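November, Vass cell, folding station

Came in to find the right gripper closing late again. Imre had left a note on the log saying it was fine after he re-homed it, so I ran the close test before touching anything and got 92 good out of 100. Not fine then! All the misses were on the right side, the left never put a foot wrong.

Took the fingers off the right one and cleaned the pads with the Etex wipes (the blue tub is nearly finished, can someone order more). Plenty of lint packed in behind the pads, far more than I expected. One of the mounting block screws had backed out a bit as well – nipped it up and put a paint mark across it so we can see if it moves. Cycle counter says 2679 since the last strip-down, and I'd like to do the next one a good deal sooner than that.

Then back to cloth. I went with the red one folded into a long strip, as it shows up nicely against the black cover and the end corners are a decent test of a light pinch. 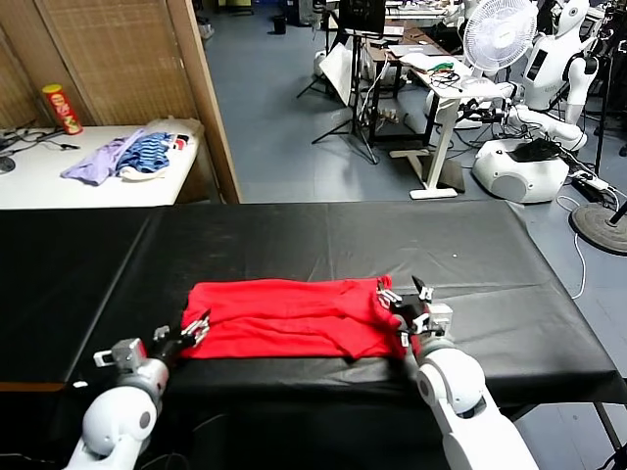 Grip force on the right is down to 33 in the Dremgate settings panel, left alone on the other side for now. I haven't saved it as the default – Krisztina wants to try the thin cloths first, and she'll be cross if I change it under her again.

Still to do: re-run the close test with the new setting, check the left block screws too, ask Zurkedik whether they still sell the softer pads.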